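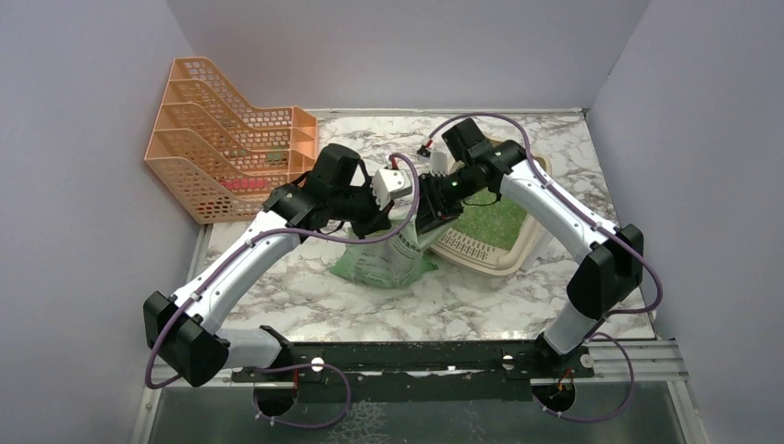 Left arm with the white block, bag underneath, tray and organiser behind.

11 April 2026

Came in for the morning to get the bag task moving, with the building quiet and the heating off. Kept my jacket on until lunch.

The target for the block-and-bag set is 900 good episodes by the middle of July. We had 49 at the start of the day, all from the week, and most of those were Percy Valderrama's. He's faster on the leader arms than I am and he doesn't fuss. I redo things in my head halfway through a reach and it shows in the trajectories as a little wobble before the grasp.

The task as written on the sheet: left arm picks up the white block, right arm opens the bag, block goes in, both arms go home. The tray with the fake grass and the orange organiser are there as clutter and get moved between episodes. I turned the tray on an angle and pushed it over to the right, under the arm, and left the organiser in the back left corner. The left elbow comes close to the organiser when it's extended. I didn't move it, as we want some episodes where the arm has to work near something.

The green bag is the hard part. A stiff bag stands up and you can get a finger of the gripper under the lip. A soft one folds over on itself and both layers come up together. I had a run of six where the right gripper closed on both sides of the opening and the left arm was left holding the block over nothing. I marked these as failures and kept them. Percy would throw them out. We've had this conversation a few times and the answer from Purnwood was to keep them in a separate folder with a label, so that's what I do.

After that I changed how I was doing it. Brought the left arm in first, held the block high over the middle, then came down with the right wrist nearly vertical and took only the near edge of the bag. Slower, but it opened more often. The policy will learn whatever I do, so I wrote the change in the log with the episode number. I don't want to be trying to work out in June why half the set goes left first.

Crumpling the bag between episodes is its own job. If I do it by hand the same way every time, the set is no good. I tried dropping it from shoulder height and leaving it however it landed, unless it went off the table, and will stick with that.

Lost a good half hour to the right arm. The wrist readings jumped twice during a descent and the recorder flagged dropped samples. Reseated the plugs along the purple cable and gave it more slack at the elbow. No more jumps after that, but I've put it down for Monday anyway. The Eltex connectors have never been great — they hold until the arm has been up and down a few hundred times and then they start to creep. Asked for the locking kind back in the summer. Will ask again.

Ate lunch in the car with the radio on. Leftover rice and the last of the pickled carrots.

Afternoon was better. 11 good ones in a row at one point, which is my best on this task. Then I got tired and started rushing the release, so I stopped and did the labelling. Start and end trimmed, success or fail, bag upright or flat, clutter layout. The labelling tool from Clunetel still forgets the layout field if you tab past it. Went back and fixed 10 that had gone through blank.

Started the upload before I left. It was crawling, so I let it run overnight.

For next time: second bag in a different colour, ask Percy to do a block of twenty with the organiser moved to the other side, tape down the loose lead behind the right wrist, bring a warmer jumper. Also need to decide if the block stays the same size for the whole set. I think it should for now.

Home by five. Rang Mum, made soup.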